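January, still dark at four in the afternoon

Tidying the bench

I told myself I'd give the room 90 minutes and then stop, and of course I went straight past that. It started with me looking for one screwdriver. I never found it (it's probably in the car), but I did find the Gitotis catalog I'd been blaming the mail for, a Cleltolside mug with a dried tea bag in it, and enough little screws to fill a jam jar. So the jar is now the screw jar! I even put a label on it.

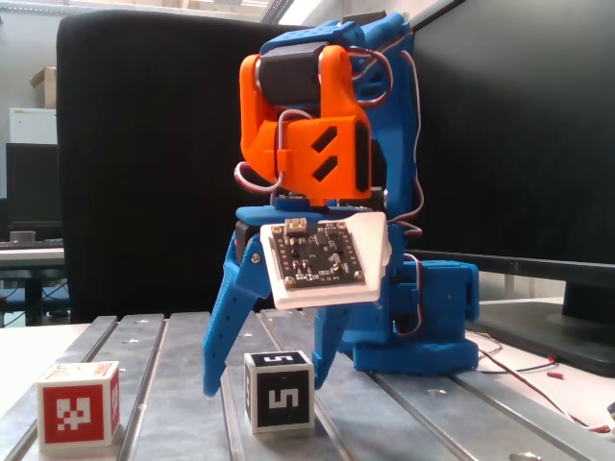
Anyway, the slots in the aluminum table are the worst part of the whole job. They're great for bolting things down and terrible for everything else. Crumbs, solder bits, snips of wire - it all goes in there and stays. I tried the vacuum first, then an old toothbrush, then gave up and went along every groove with a folded index card, which worked better than either. I may have enjoyed it a little too much.

The arm can stay where it is. I like the blue plastic with that one orange bit at the wrist, even if all those round holes are just more places for dust to land. I did think about putting the Dell monitor somewhere else, because it's big and black and eats up the room behind the table, but then where would it go? It stays too.

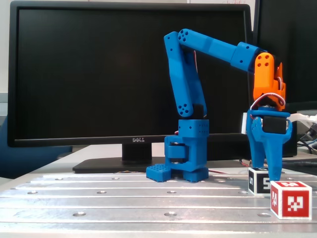
Wires, cubes and other small stuff

Red and white wires everywhere. I keep meaning to buy a pack of those soft ties (Fakalness has them, 100 to a bag, and how would I ever use 100?) and then I come home with snacks instead. For now they run along the links and loop out at the joints and I'm trying not to look at them.

The cubes have ended up in a stack, the one with the 5 on top of the red one. Very satisfying, like a tiny shop display.
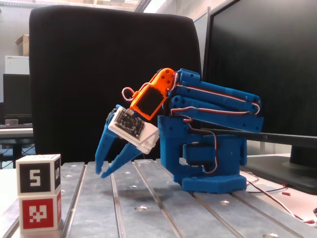 I ate dinner standing up, toast and the last of the soup, and then got the shelf paper down from the closet. It's the Szulc kind with the faint stripes. I cut the first piece too short, naturally, so that's now lining the drawer.
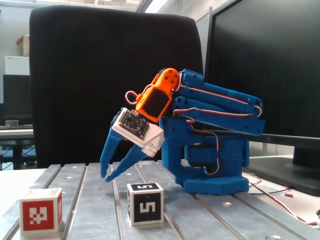 Still to do

Find the screwdriver. Check the car.

Soft ties, and NOT snacks.

Wash the mug or throw it out.

Second shelf, if there's enough paper left.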